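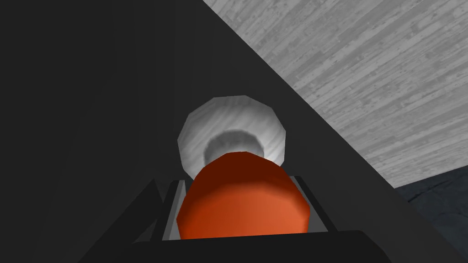
**Grey wash on pine floorboards has gone patchy, do I have to sand it all back?**

Hi all, long time reader, first time asking. We bought a little weatherboard place last winter and under the carpet in the front two rooms there was pine, proper old boards, which I was thrilled about until I saw the colour. Orange. Like a sauna had a baby with a basketball. I've wanted pale grey floors forever so I hired a drum sander, did the front bedroom over a long weekend, vacuumed until my back gave out, and put down a coat of Fendar grey wash with a lambswool applicator.

It looked gorgeous for the first hour. Then it dried and I've got darker bands near the skirting boards, a couple of lap marks right across the middle (I stopped for a cuppa, I know, I know) and some boards that have barely taken any colour at all. In the morning light it's sort of charming and by late arvo it looks like someone mopped it with dirty water.

What I've got left: most of a tin of the wash, a full tin of Timavetti water-based matt clear that I haven't opened, and one sheet of 80 grit on the edger. The drum sander went back already and it cost me a fair bit, so I'd love to avoid hiring it again. Can I just do a second coat of wash and hope it evens out? Or will the clear hide it? The lounge is still to do and it's twice the size, so I'd like to work out what I did wrong before I go and do it again on a bigger scale.

Oh, and the room gets used as a bedroom, so smelly products are a bit of a problem. Thanks heaps!

*posted by gumleaf_reno*

---

**tidewater_tess**

Oh I feel this one! I did exactly the same thing in our hallway, right down to the cup of tea. Good news first, you probably don't need the drum sander again.

Please don't open the clear yet. Clear doesn't hide anything, it makes the colour richer and the lap marks get richer along with it. And once it's on you can't get more wash into the timber, so then you really are hiring the machine.

The bands near the skirting are almost certainly from the edger. If you finished the middle of the room with a finer paper than the edges, the rougher bit soaks up more pigment and goes darker. Everybody gets caught by this, me included. The boards that didn't take much colour could be a few things. Old pine can be very resinous, or there might have been a bit of old polish still sitting there that you couldn't see. Flick some water on one of the pale boards. If it beads up, there's still something on the surface. If it soaks in, it's just a tight bit of timber and it'll always be a touch lighter.

What I'd do is hire (or borrow!) a small orbital sander, one you can carry with one hand, and go over the whole floor lightly with 120. You're not trying to get back to bare wood, just knocking back the dark spots until it's all a similar sort of washed-out. Go a bit longer on the bands and the lap marks. Vacuum, then wipe with a barely damp cloth and let it dry overnight.

Then second coat, and this is where I went wrong the first time:

- Thin it a little if the tin says you're allowed. Mine said up to ten per cent water, check yours.
- Do two or three boards at a time, full length, wall to wall. Never stop halfway along a board, even if the phone rings.
- Wipe off the extra with an old T-shirt as you go, always with the grain.
- Shut the windows while you're working so it doesn't dry too fast, then open them once you're finished.
- Start at the far wall. (Yes I painted myself into a corner. Yes I slept on the couch.)

For the lounge, do a test in the built-in or somewhere the sofa will live, and finish the edges and the middle with the same grit. I'd also get a second person in to wipe while you apply, it made the world of difference with our dining room.

And a bit of variation is nice! My hallway still has one board that's noticeably lighter than its neighbours and I'm quite fond of it now.

---

**brushless**

just paint it. grey paving paint, two coats, done before lunch. I did my shed

---

**oldmate_joinery**

Agree with most of what Tess said, don't agree with the paint. You'll lose the grain completely, and it chips wherever a chair leg lands.

Couple of things to add. Before the second coat, check your clear is compatible with the wash. Fendar and Timavetti are different brands and you'd normally be fine with water-based over water-based, but some washes have a bit of wax in them and the clear will fisheye all over the place. Do a patch about the size of a dinner plate, wash and clear both, leave it a couple of days and then scratch it with your fingernail. If it peels, ring the help line on the tin before you go further.

Pine goes yellow as it ages, so a grey that looks perfect today can drift a bit green. Go slightly whiter than you think you want. Low odour clear is fine for a bedroom, but I'd still sleep elsewhere for two nights and keep rugs off it for a couple of weeks.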